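Home | Sewing | Mending | Laundry | About | Contact

We use cookies to remember your settings. By staying on this site you agree to our cookie policy. OK

How I turn a worn-out duvet cover into two pillowcases

I've been cutting up old bedding ever since I moved to Lastham, and pillowcases are still the first thing I make from it. One tired duvet cover gives you plenty of cloth, and all the sewing is straight lines. 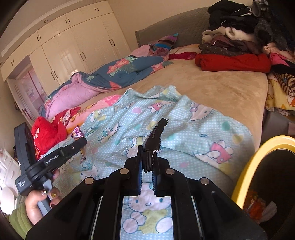 Start by washing the cover and drying it the way you normally would. Then hold it up to a window. You're looking for thin spots, and they're nearly always in the top third, where your chin and hands go. I mark mine with a bit of chalk and cut around them later.

Open up the side seams with a seam ripper (or snip them off if you're impatient like me – you lose half an inch and save an evening). Now you've got two big flat sheets. Press them. I know, I know, but wobbly cloth gives you wobbly pillowcases!

For a standard pillow I cut one long strip per case, 51 inches by 21 inches for the body, plus a separate cuff 21 inches by 10 inches. Fold the body in half the short way so the fold is at the bottom of the pillow. If your print has a right way up, cut a front and a back instead and add a half inch to each for the bottom seam. I forgot that once and my son slept on upside-down sailboats for years.

Sew the sides first, right sides together, with a half-inch seam. Zigzag the raw edges or they'll fray in the wash. Then join the short ends of the cuff to make a loop, cutting it down first or making the seams deeper until it matches the opening of the case. Wait, one thing before you do that – if your cuff is a single piece it needs to go all the way around, so cut two of them and join both ends. Fold the loop in half with the wrong sides together, pin it to the outside of the opening, and sew all the layers.

Flip the cuff up, press it, and topstitch close to the seam. I use a 90/14 needle and plain polyester thread for this.

My friend Tolera Berhe skips the cuff and just turns a deep hem, which looks perfectly nice and takes maybe 40 minutes for the pair. Add four inches to your strip if you want to try it her way.

Save the buttons or snaps from the old cover too. Mine live in a jam jar by the machine, and the leftover strips go in the rag bag.

Get new posts by email. Enter your address to subscribe.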